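Packing and Returns Group – minutes, August meeting
Upstairs room, start 4:10 pm

Present: Lesia Palamarchuk (chair), Devendra Upadhyay (notes), packing bench, two from the shop floor, one from accounts for the first half only
Apologies: Masto rep, stuck at the other site

1. Last minutes
Agreed. One correction, the Tosby delivery was short by 8 cartons and not 18. DU to fix in the folder copy.
Action on label printer still open. New ribbon fitted, still smudges on the long labels. Carry over.

2. Paper stock
Riltance have put the price up again on the large brown bags. Current stock 2,682 large, plenty of small, medium nearly out. LP asked why medium goes so fast. Bench said people grab medium for everything incl. single items that would go in a small.
Discussed going to Araújo for medium only. Their minimum order is 700, which is OK, shelf space is the problem. Could go where the old catalogs are.
Accounts wants a written quote from both before anything is signed.
Action: DU to get quotes, medium and large, with and without handles.
Action: bench to clear old catalogs. Keep one of each year, rest to recycling.

3. Crushed and creased bags
Long one. Every bundle has some bags too wrinkled to send out. At the moment they get flattened and shoved under the bench, nobody uses them, pile falls over.
Suggestion from the bench – open them wide, roll the rim down till you have a low bin, tape over the roll. Use as trays for odds and ends at the sorting table instead of buying more plastic ones.
LP in favor. Question from shop floor, do they hold up. Bench says fine for light stuff, would not put tins in one. Flatter, stiffer paper or thin card on the floor of it helps.
Black tape to be used as we have a full drawer of it and it shows up well against the brown. Frayed ends don't matter. Put enough strips round that the roll can't spring back, and get one near each corner if it has corners left.
Keys can go in them during sorting but must come out again before close, see item 6. 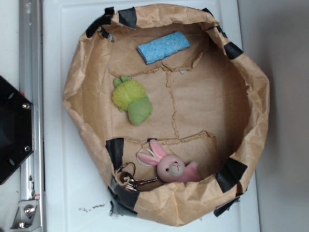
4. Small items table
Sponges, small plush and keys all landing on the same table, then getting sorted twice. Agreed to sort once, at the tray, and tray goes straight to the shelf.
Plush – the green turtles are selling, other animals less so. Shop floor would like turtles kept togther and not mixed in with the general soft toys. Agreed.
Sponges – light blue ones are going in the kitchen mix packs. Stop putting them in with anything that sheds fluff. Check they are dry before they get packed, one customer complaint in July about a damp pack.
Some talk about whether each tray should have a list taped to the side. No decision, LP thinks people won't read it. Try colored dots first.
Action: LP to find the dots, were in the stationery box last winter.

5. Bench layout
White surface stays clear at end of day. Wipe down, trays off, tape back in drawer. Bench asked for a second tape dispenser as the one we have wanders off to the shop. Approved.
Lamp over left end flickers. Reported already, reference number is with accounts.
Shop floor asked if the bench could be turned to face the door. Tried it in spring and the cart wouldn't get past. Left as is.

6. Keys
Set of stockroom keys went home in somebody's coat twice this month. From now on sign out and sign back in, sheet is on the hook board.
3 spare sets cut, LP holds two, DU holds one.
Padlock for the outside cage is stiff, needs oil. Bench will do it.

7. AOB
– Masto samples have arrived, box is by the stairs, please don't open until their rep is here.
– Kettle. Descale it whoever uses it last, LP not doing it a third time.
– Shop floor wants the returns form down to one page. DU to have a go, bring draft next time.
– Cart wheel squeaks. Noted.
– Holiday dates in to LP by end of the month, only half recieved so far.

Open actions carried: label printer (DU), quotes (DU), catalogs (bench), dots (LP), returns form (DU), padlock (bench)

Closed 5:25 pm. Next meeting September, same room, date to follow by email.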